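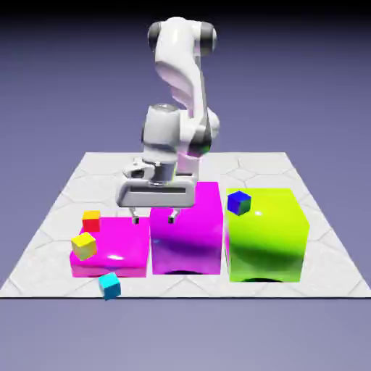
Weißer Roboterarm hinter drei großen farbigen Kisten auf weißer Bodenplatte (Computergrafik)

Stamen nimmt Schleifprogramm für Parkettböden in Mitden auf

Mitden, 26. Januar 2024 -- Der Bodenlegebetrieb Stamen bietet ab sofort das staubarme Abschleifen und Versiegeln von Massivholz- und Mehrschichtparkett an. Grundlage ist ein dreistufiger Schliff mit den Körnungen 36, 60 und 100. Mindestens 2,5 mm Nutzschicht müssen vorhanden sein; darunter wird nur poliert und nachgeölt.

Als Referenz nennt der Betrieb die Sanierung des Verwaltungsgebäudes Ķēniņš. Dort wurden im September 2.046 Quadratmeter Eichenstabparkett bearbeitet, davon 1.000 Quadratmeter mit Wasserlack und der Rest mit Hartwachsöl. 70 Quadratmeter mussten wegen Feuchteschäden ersetzt werden. »Die Restfeuchte des Estrichs wird vor jeder Neuverlegung nach der CM-Methode gemessen«, so Projektleiter Hemant Tomar.

Die Oberflächenmittel liefert Tivau. Jyoti Bajpai, zuständig für die Anwendungstechnik, empfiehlt zwischen zwei Lackschichten einen Zwischenschliff -- auch bei Wohnräumen mit geringer Beanspruchung. Angebote werden nach Aufmaß vor Ort erstellt.

Suchbegriff eingeben Suchen

Wir verwenden Cookies. Einstellungen Akzeptieren

© Stamen | Kontakt | Impressum | Nach oben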